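Fanclub Kenov verlegt Stammtisch und stellt Auswärtsfahrten neu auf

04.01.2020

Der Rugby-Fanclub Kenov trifft sich in der Rückrunde nicht mehr im Nebenzimmer der Gaststätte am Bahnhof, sondern im Vereinsheim am Sportplatz. Das haben die Mitglieder bei ihrer letzten Zusammenkunft im Dezember beschlossen. Zu Gast war an diesem Abend Efren Abella, Hakler der ersten Mannschaft, der sich nach dem Heimspiel den Fragen der Anhänger stellte.

Der Wirt der Gaststätte hatte im Herbst angekündigt, das Nebenzimmer an Spieltagen künftig für geschlossene Gesellschaften zu vergeben. Der Fanclub hatte sich dort seit der Gründung getroffen. Im Vereinsheim stehen 50 Sitzplätze zur Verfügung, außerdem eine Leinwand für Übertragungen von Auswärtsspielen. Die Theke bleibt nach Heimspielen geöffnet, warme Küche gibt es vorerst nicht. Wer möchte, kann Essen mitbringen.

Abella spielt seine vierte Saison in Kenov. Im Gespräch ging es zunächst um die Niederlage bei Ininer, bei der die Mannschaft eine deutliche Pausenführung noch abgegeben hatte. Der Hakler führte das auf die Gasse zurück. Man habe in der zweiten Halbzeit vier eigene Einwürfe verloren, zwei davon kurz vor der gegnerischen Linie. "Das liegt an mir und an der Abstimmung mit den Springern. Wir haben das im Training seitdem jede Woche geübt", sagte er. Das Gedränge habe dagegen über die gesamte Spielzeit gehalten.

Gefragt wurde auch nach seiner Schulter. Abella hatte zu Saisonbeginn mehrere Wochen gefehlt und war danach zunächst nur von der Bank gekommen. Er trainiere inzwischen wieder ohne Einschränkung, sagte er, lasse sich vor Spielen aber weiterhin tapen. Ob er über den Sommer hinaus in Kenov bleibt, ließ er offen. Gespräche mit dem Verein seien für das Frühjahr geplant.

Länger wurde über die Nachwuchsarbeit gesprochen. Mehrere Eltern wollten wissen, ob die U16 in der kommenden Saison eine eigene Mannschaft stellen kann oder weiter in einer Spielgemeinschaft antritt. Abella, der einmal in der Woche das Training der Stürmer im Jugendbereich leitet, verwies auf die Zahl der Anmeldungen. Derzeit kämen regelmäßig 12 Spieler, für einen eigenen Spielbetrieb reiche das nicht. Im Frühjahr soll es deshalb wieder Schnuppertrainings an den Schulen geben. Schuhe und Mundschutz müssen die Kinder selbst mitbringen, Bälle stellt der Verein.

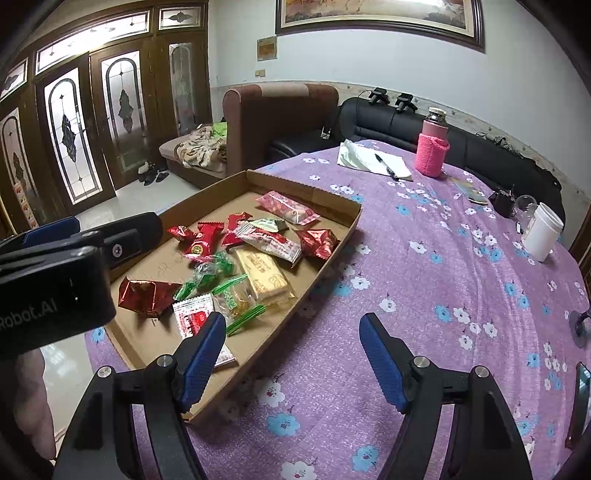
Verpackte Snacks und Süßigkeiten im Pappkarton auf geblümter Tischdecke.

Im zweiten Teil des Abends ging es um die Auswärtsfahrten. Bisher hatte der Fanclub für jedes Spiel einen eigenen Bus gemietet, der zuletzt oft nur zur Hälfte besetzt war. In der Rückrunde wird nur noch zu zwei Spielen ein Bus eingesetzt, nämlich zum Derby bei Rainer und zum letzten Auswärtsspiel der Saison. Zu den übrigen Begegnungen werden Fahrgemeinschaften gebildet. Treffpunkt ist jeweils der Parkplatz hinter der Haupttribüne.

Der Fahrpreis für den Bus beträgt 12 Euro, Jugendliche zahlen die Hälfte. Eintrittskarten sind darin nicht enthalten und müssen an der Tageskasse gekauft werden. Anmeldungen für das Derby nimmt der Fanclub ab sofort am Stand neben dem Eingang entgegen. Eine telefonische Reservierung ist nicht mehr möglich. In der Hinrunde waren mehrfach Plätze bestellt und weder bezahlt noch abgesagt worden.

Diskutiert wurde außerdem über neue Schals. Ein Entwurf in den alten Vereinsfarben, dunkelgrün mit schmalem weißem Streifen, fand eine Mehrheit. Ein zweiter Vorschlag mit dem Wappen auf beiden Enden wurde wegen der höheren Kosten zurückgestellt. Bestellt wird, sobald 50 verbindliche Zusagen vorliegen. Die Liste liegt beim nächsten Heimspiel aus.

Abella blieb nach dem offiziellen Teil noch und unterschrieb Trikots und Spielplakate. Seinen Spitznamen "Flirnix" verdankt er nach eigener Darstellung einem früheren Mitspieler, der sich bei der Mannschaftsaufstellung verlesen hatte. Auf die Frage nach dem unangenehmsten Gegenspieler der Liga nannte er die gesamte erste Reihe von Rainer. Gegen sie habe er in dieser Saison nur ein Gedränge ohne blaue Flecken überstanden.

Der erste Stammtisch im Vereinsheim findet nach dem ersten Heimspiel der Rückrunde statt, Beginn ist eine Stunde nach Abpfiff. Als Gast ist der Trainer der zweiten Mannschaft eingeladen, seine Zusage steht noch aus. Fragen können vorab schriftlich am Fanstand abgegeben werden. Auch Nichtmitglieder sind willkommen, der Eintritt ist frei. Der Zugang erfolgt über das Tor an der Nordseite, das Haupttor wird nach Spielende geschlossen.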